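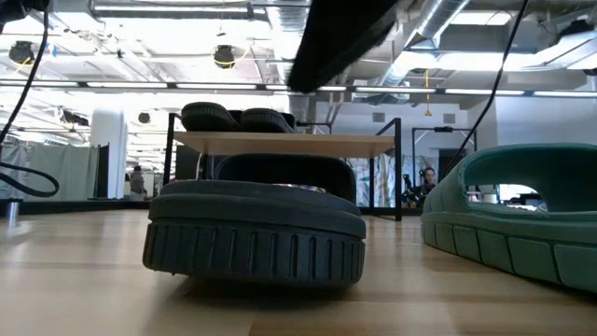
Slide sandals with grooved soles, one black and one green, in front of a small shoe rack with a wooden shelf board.

A slide is a backless, open-toed sandal held on the foot by a single broad strap across the instep. It has no buckle at the heel and no toe post, and is put on by sliding the foot forward under the strap. Slides are worn indoors, at pools and for short errands.

Construction

The sole may be molded in one piece with the strap or built up from separate layers. The lower layer, or outsole, takes the wear. The upper layer, or footbed, is smoother and may project slightly past the outsole at the rim. Vertical grooves cut into the sidewall range from narrow, evenly spaced lines to wide rectangular blocks — the latter are common on thick-soled models. Foamed EVA, polyurethane and rubber are the usual sole materials.

The strap forms an arch over the footbed. Molded straps hold their shape when the shoe is empty. Fabric straps, such as those on the Gedis pool range, tend to flatten under load.

Storage

Slides are low at the toe and tall at the strap, so clearance between shelves is set by the strap. A shelf depth of 300 mm takes most adult sizes placed lengthwise. The Mavdale entry rack, a metal frame with wooden boards, leaves 100 mm above the lower board, which is too little for some thick-soled pairs. Pairs are normally stored side by side with the toes facing the same way.

Care

Molded slides are washed by hand at 30 °C with mild soap. Dirt in the sidewall grooves is removed with a soft brush. Foam soles can shrink or warp near a heater or in a closed car.

See also: Clog; Flip-flop; Shoe rack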